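We use cookies to remember your reading level. By staying on this page you agree to this. OK / More choices

Does a Place for Everything Really Save Time?

Grown-ups love to say it: "A place for everything, and everything in its place!" They say it about bedrooms, and people who run workshops say it even more. But is it true? Let's not just take their word for it.

Think about a bolt. It is small and it rolls. If you drop it into a big box with 2000 other bits, you will have to dig for it. If it stands on a shelf where you can see it, you only have to look. So far the grown-ups seem to be right.

But wait. Somebody had to put it on the shelf first. That takes time too! When people brag about how fast they can find things, they often leave that part out.

Ewan Jardine wanted to check. In May he hid a bolt in a bin of mixed parts and asked his friend Ridwan Majimbun to find it. It took Ridwan around 60 seconds. Then they laid the parts out on a shelf, and he found it in 2. Pretty good – but the laying out had used up most of their lunch break. And one try doesn't prove much. Maybe Ridwan was just unlucky the first time.

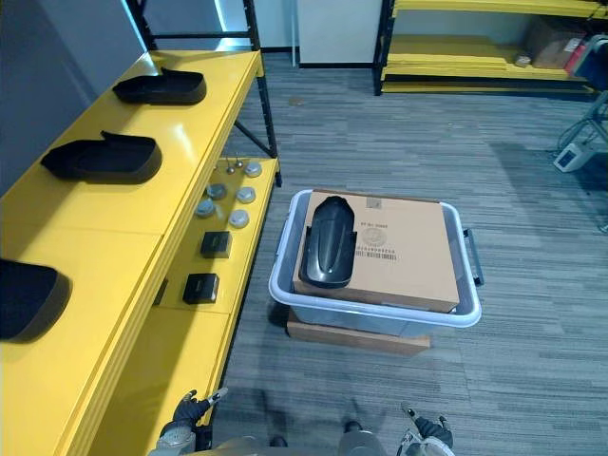

Shelves and bins are good at different jobs. A shelf lets you see each thing, and you can keep the same kinds together. A bin holds a jumble, and you can carry the whole jumble somewhere else. If you need a part every day, a spot on the shelf is probably worth the bother. If you need it once a year, maybe not.

Some people also say that bright shelves make you tidier. Do they? I have never seen a fair test of that. A messy person with a yellow shelf may just have a messy yellow shelf.

Try it at home with your pencils. Time the sorting as well as the finding – and do it more than once.

Get our newsletter for curious kids! Ask a parent to enter their email. Sign up / No thanks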